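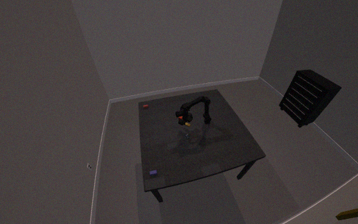

April 26, 2020

I've been going through my notes from the Beltham pottery open day back in December, partly because I promised Anqi Fan I'd write it up and partly because I miss going places!

So, Beltham. It's a long brick building by the river, and if you take the bus you'll walk right past the entrance like I did (it's around the side, past the bike racks, and the sign is the size of a cereal box). They make plain everyday dishes, mostly bowls and mugs, and once a year they let people wander through while the crew is working. I paid 20 dollars and got a sticker, a paper map and a cup of very strong tea.

Our guide was Deming Yu, who has been glazing there for 30 years and talks fast. He started us in the clay room, which smells like a basement after rain, in a good way. The clay comes in big gray blocks and gets squeezed through a machine to push the air out. I asked what happens if you skip that and he just made an exploding sound and kept walking.

After that came the wheels. I could have stayed there all afternoon. One woman was pulling mug handles off a lump of clay, the same stroke over and over, and sticking them on a board to stiffen up. We each got a turn. Mine looked like a sock. A little kid in our group made a perfect one and was very calm about it, which stung a bit.

The glaze shop was the part I'd come for. Their best-known color is called Fatden, a speckled oatmeal that I have on two plates at home, and wet in the bucket it's pink! Pink like stomach medicine. Deming dipped a bowl, gave it a sort of half twist and set it down without a drip. There's a newer blue called Skeda too, but I thought it looked flat next to the old one, and I noticed the seconds table had a lot of it.

The kilns were already firing, so we only got to stand near the big one and warm our hands. It holds more than 200 pieces, stacked on shelves with little clay props between them. They have a name for the smallest kiln, Mao, and it's used for tests. I forgot to ask why Mao.

Lunch was the one letdown. The cafe ran out of soup before our group got there and I ended up with a cheese roll and a banana. Bring something.

I did better in the shop. Two seconds bowls and a butter dish with a wobbly lid, all wrapped in newspaper, and I carried them home on my lap. The butter dish is in use as I write. One of the bowls has since lost a chip to the faucet, but it still holds oatmeal fine.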